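Section 2. Preparing the Counter and Sharing the Work 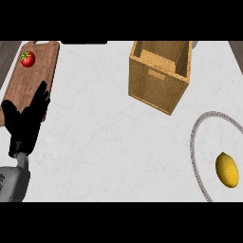

The Zaltemum kitchen cell takes over the sorting of produce, and the person who did this job before becomes the cell operator. It is a different kind of work, and in the first weeks it can feel slow. The operator decides what is placed on the counter and where it must go. In the simulator view the tomato is on the cutting board, the lemon is on the plate, and the wicker basket stands between them with a wide piece of bare marble below it. Try to keep the same free space on your real counter.

Before each shift:

1. Press Pause and wait until the status light is steady.
2. Wipe the counter and let it dry.
3. Put the board, the basket and the plate in their places.
4. Open the simulator and run the planned task 2 times without error.
5. Write your name in the shift log, then press Start.

CAUTION: Do not reach over the counter while the arm is active – also not for a fallen item. Press Pause first.

Note: A new operator works together with an experienced one for two shifts. Liliana Marchetti keeps the list of pairs.

Note: The grip counter shows a service message at 2,000 picks. You can finish the present task, but do not start another one. Call Nithin Rao on extension 600.

Changes in duties

The operator does not carry full crates any more. Checking for soft or damaged fruit stays with the operator, and the time for it is part of the shift plan. If the plan gives too little time, tell Birdie Mercado – she can change it the same day. Any operator may stop the cell, and no permission is needed for this.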